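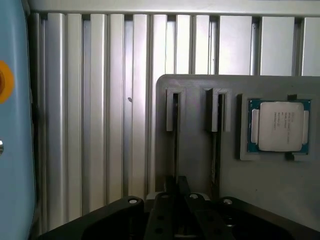 # Vundstead: parts and fixtures for the tower teardown set

Vundstead covers one desktop tower, the parts that come out of it, and the holders those parts are set in. Every task in the set uses the same tower model. The holder for small parts is a gray plate with two upright slots side by side, open at the top, and the right slot is slightly wider than the left. Parts go in from above. Episodes are stored in folders named after the part being moved.

Print this page | E-mail this page

## Contents

The May release has 2410 episodes in 5 task folders:

- cpu
- memory
- drive
- card
- full_teardown

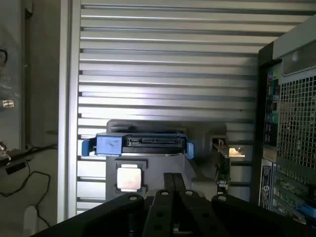 The first four folders hold single-part tasks. Each episode covers one part, either coming out of the tower or going back in. The last folder holds longer runs with parts handled in sequence. Order varies between runs, so read the step list in notes.txt before you compare two of them.

## Tower setup

The side panel is off and the tower lies on its side for the work inside the case. The power supply stays mounted in every task.

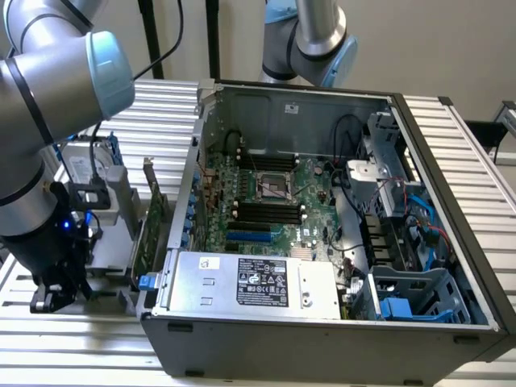 Memory modules are logged by slot, numbered from the edge of the board inward. The socket lever is logged as open or closed – we do not record positions between the two. Cables are left as they fall and are not labeled.

## Part names

Use these names in any labels you add:

- cpu: the processor, with or without its holder
- caddy: the drive and its carrier together
- card: any expansion card, including the bracket
- psu: the power supply

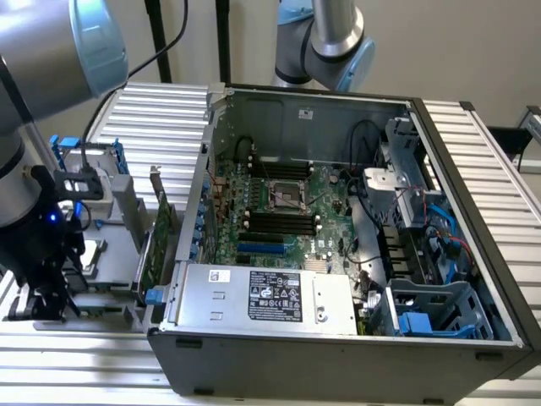 ## Known problems

- In 8 episodes the card folder lists the wrong slot. Corrections are in card_fixes.csv.
- Trudau, the older label format, is still used in 2 files. Convert them with the Khosravi script before loading.
- Light from outside changes through the day – brightness is not corrected.

Send corrections to Kwesi Akolgo through the Vekumum tracker, with the folder name and episode number.

Last updated: June 15, 2023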